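Teaching an arm to tidy up, one slow try at a time

I have been meaning to write about my evenings with Flakis for ages now, and since February is cold and I have a big pot of tea beside me, tonight seems like the night. Flakis is the little simulator I use for practicing remote control, and the kitchen in it is called Flostinham. I steer the robot arm from my desk with a hand controller, it records everything I do, and later the software tries to learn from my recordings.
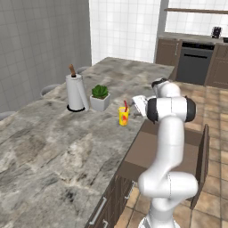
My first four tries were pretty awful, I'm afraid. I moved the way I would in my own kitchen, quick and a bit careless, and I kept backing up to fix things. A friend from the Jitpraphai forum told me to slow down and to throw out any run I wouldn't want copied – good advice, and a little painful to follow! I kept 14 in the end.

What helped most was switching to the gripper's own view now and then. It took me a while to get used to it, and I still tilt my head at the screen like a confused puppy.

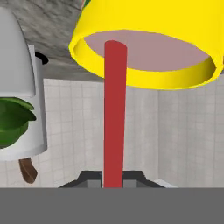
I find I think about my hands differently these days. I'll reach for a mug and notice how I turn my wrist before I get there, and then I want to run upstairs and try it with the controller. Next up is training on the whole batch with Drurnoline, which takes most of a night on my old computer, so I'll start it before bed and see what it has made of me by breakfast.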